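Wutbridge Riding Club - Tack Room and Stable Check Before the Evening Show
Fri 6 August, checked by Nelu Rusu

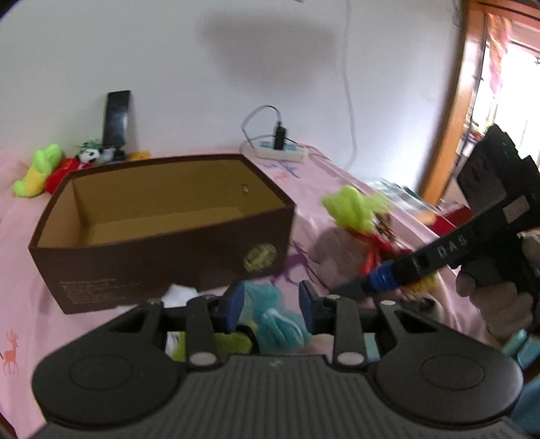 First aid: the horse kit and the rider kit are both in the tack room, and both seals are good. The bandages from May are still in date. For the lost gloves and spurs please use an open box, like the brown cardboard one with the gold emblem on the front, so people can look in without asking me. Scissors must go back to the horse kit after use.

Stalls 1 to 16 - OK, except latch on stall 9. It closes but it needs a hard push. Magdolna Szekeres will change it before the horses arrive.

Fire extinguishers (2) - OK. Tags are signed.

Aisle - NOT OK at first check. Two wheelbarrows were left near the wash bay. Moved, OK now.

Arena fence - OK. One rail at the letter K was loose, I have tightened it. Please look at it again after the warm-up.

Lights - OK on the long side. The lamp over the gate is slow to start, so switch it on early.

Seating - limit is 300 persons. Gizella Orbán has the key for the second gate and must stay near it.

Helmets - every rider, also when only walking the horse to the ring. Andor Dobos asked about this again. The answer is the same.

Vet phone number - on the door, colour of the ink is fading. To be written new.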